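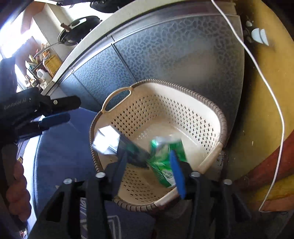 A beige laundry basket with a green plastic package inside.

Nolmont Film Library - Frequently Asked Questions

Last updated Friday, February 11, 2022

What is the Nolmont Film Library?
The Nolmont Film Library is a lending and screening collection devoted to studio pictures of the sound era. It holds 3,000 titles on disc and 789 on film. The Library is open to residents of Nolmont, Nesstead and Tarnby.

Who may borrow from the collection?
Any resident aged 16 or over may register as a borrower. Proof of address is required at registration. Residents of other towns may attend screenings but may not borrow.

How many titles may I borrow at one time?
Borrowers may have up to four discs on loan for a period of two weeks. One renewal is permitted unless another borrower has placed a hold. Film prints are not lent to individuals.

Which titles are in the collection?
The collection is strongest in melodrama, crime pictures and musical comedy. Silent films are held only where they were reissued with a recorded score. Television films are not collected. The printed catalog may be consulted at the front desk.

Are the films shown in their original form?
Wherever possible, yes. Black-and-white films are never shown in colorized versions. Some prints carry splices or worn sound, and these are noted on the program sheet. Where two cuts of a film exist, the sheet states which one will be screened.

When and where do screenings take place?
Screenings are held in the Koller Room on the second floor of the Nesstead building. The room seats 33. Doors open half an hour before the program begins, and late admission is at the discretion of staff. There are no screenings in May - the projectors are serviced during that month.

Must I reserve a seat?
Reservations are recommended for evening programs and are not taken for matinees. A reserved seat that has not been claimed five minutes before the start will be released.

Do the films carry ratings?
Many titles in the collection predate the present rating system and carry no rating. Parents and guardians are advised to read the program sheet, which mentions violence, smoking and outdated portrayals.

May I use stills or posters for research?
The stills archive contains 2,000 items and may be viewed by appointment. Personal photography without flash is allowed. Permission to publish must be sought from the rights holder, and the Library cannot grant it.

Does the Library accept donations?
Discs, posters and pressbooks are accepted at the Tarnby branch. Nitrate film must not be brought to any branch - please write to the Library first. Donated items that duplicate existing holdings may be sold.

What happens if a disc is lost or damaged?
The borrower is charged the cost of replacement. Where a title is out of print, a comparable title may be accepted at the Library's discretion. Please do not attempt to clean or repair a disc before returning it.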